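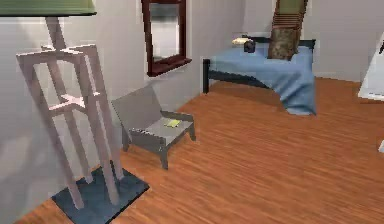
Why Do Empty Rooms Echo?

Clap your hands in your bedroom. Now clap them in a school gym. The gym clap seems to hang around after you are done with it. Plenty of grown-ups will tell you this happens because the gym is big. That is part of the answer, but be a little suspicious of it. A small bathroom can ring like a bell, and a bathroom is not big at all.

So what is going on?

Sound is a wiggle that travels through the air. When you clap, you squash the air between your hands, and that squash pushes on the air next to it, and so on across the room. Then it hits a wall. A hard, smooth wall doesn't soak up much of the wiggle, so most of it bounces back and sets off toward another wall. It may bounce many times before it gets too weak to hear.

Soft things are different. A thick curtain or a stuffed couch is full of tiny gaps. The wiggling air squeezes into those gaps and rubs against the threads, and the rubbing turns the sound into a very small amount of heat. (No, you can't warm your house by shouting at the couch. People have asked.)

Scientists have two words for bouncing sound, and they get mixed up all the time. An echo is a copy of a sound that you hear separately, like "hello" coming back from a cliff. Reverberation is what you get when lots of bounces arrive so close together that they blur into one long smear. What most people call an echo in an empty room is really reverberation. We used the wrong word in our title too, so you may complain about that.
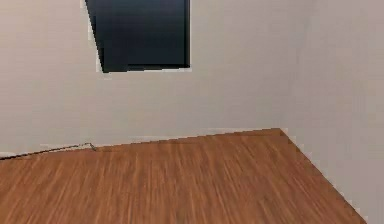
Does painting a wall a different color change how much a room echoes?

Color makes no difference to sound. What matters is how hard the wall is, how smooth it is, and whether air can get inside it.

You may also have heard that sticking egg cartons on a wall makes a room soundproof. This one has been going around for a long time and it deserves a hard look. Egg cartons are bumpy, so they scatter some high sounds, and the cardboard soaks up a little. Low sounds, like a drum or a truck outside, hardly notice them. And soundproofing means stopping sound from getting through a wall, a different job that usually takes something heavy. Your sister will still hear your trumpet.

Don't take our word for any of this. You can test it.

You need 2 thick blankets and a friend with good ears. Nesma Shehata and Abenezer Sisay tried it in a hallway with a tile floor. Nesma clapped while Abenezer listened with his eyes shut. Then they spread the blankets on the floor and she clapped again. He thought the second clap sounded shorter and duller.

Was that proof? Not quite. Abenezer knew the blankets were there, and knowing what you are supposed to hear can fool you into hearing it. A fairer test would be to keep it secret – let the listener wait outside the door, then come in blindfolded and barefoot on a bare patch of floor, and guess. Do it lots of times and write down every guess, even the wrong ones.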